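Cudo Community Help > Home and Workshop Builds > Arms and Hands

Two-armed picker knows its vegetables until I ask it to pick one

Posted by Ewan Tuhiwai
Viewed 1,361 times

I've been building a two-armed vegetable picker in the shared workshop at Tornness since February. The job is simple enough to say out loud: take one thing from a divided wooden crate, put it in a plastic basket, don't upset the neighbours. Left arm has a fingered hand, right arm has a plain gripper and holds the basket.

With one item per compartment it's fine. I got smug. Then I filled the crate properly and it went to pieces. It'll go for a cabbage, stop just above it, think for a bit, and then either close on air or try to take two. Long thin things are worse. It sees a heap of cucumbers as one large cucumber with ambitions.

What I've tried so far:
Lowering the head camera
Retraining on 2,000 pictures, all taken by me, all of them dull
Slowing the left arm to half speed, so it now fails in a more dignified manner

Do I need a second camera on the wrist, or am I doing something daft? Budget is whatever's left after the hand, so please be kind.

Aba Owusu
9 people found this helpful

Wrist camera, yes, but do the free things first.

Your training pictures are probably the trouble. If most of them show one tidy item with space round it, then you've taught it what a lonely cabbage looks like. Take a fresh batch with the crate full and things lying across each other. Mark the outline of each item separately, even where only a tip is showing. It's a miserable evening's work, and you will come to hate bitter melons, but I got further with that than with any camera I bought.

Then change what you ask for. Don't let it choose the nearest item. Make it choose the one with the least on top of it. In the Drarkora planner that's the "clear first" setting, and it's switched off when you install it for reasons known only to Drarkora.

Last thing: check where the basket is while the left hand is reaching. If the right arm wanders, the basket ends up between the camera and the front of the crate and half your vegetables vanish. Park it low and to one side until the hand has hold of something.

Mohammed-Awal Quaye

Have you tried turning the lights up

Ewan Tuhiwai (original poster)

Lights are up, thank you. You could perform surgery in there.

I've done the outlines and switched on "clear first". 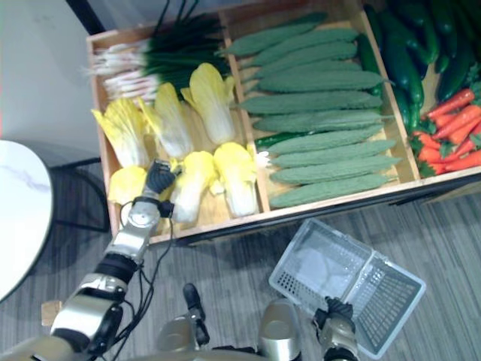
Reading time: 2 min

Cabbages and onions are sharing the left compartment, bitter melons in the middle with a couple of cucumbers for company, then cucumbers and carrots on the right. I've got the left hand going in over the front of the cabbages, which I suspect is the wrong end to start from, as the hand covers the very one it's after. Last night I ran 20 goes with that layout and got roughly half, where before I was getting none and a bruised cabbage.

Aba, the melons are as bad as you said. I keep finding outlines I drew round two of them at once - in my defence it was past eleven.

Amerley Korletey

Coming in from the back won't help if the camera's on the head, the forearm will just block more. Try bringing the hand in from the side, wrist turned, and take the picture before the arm moves. Plan from that one picture and only look again once you've let go. Mine is a Boateng arm, so your numbers will be different, but the order of things should be the same.

Also do the onions first. They're lying over the leaves, and if you go for a cabbage underneath you'll get the lot.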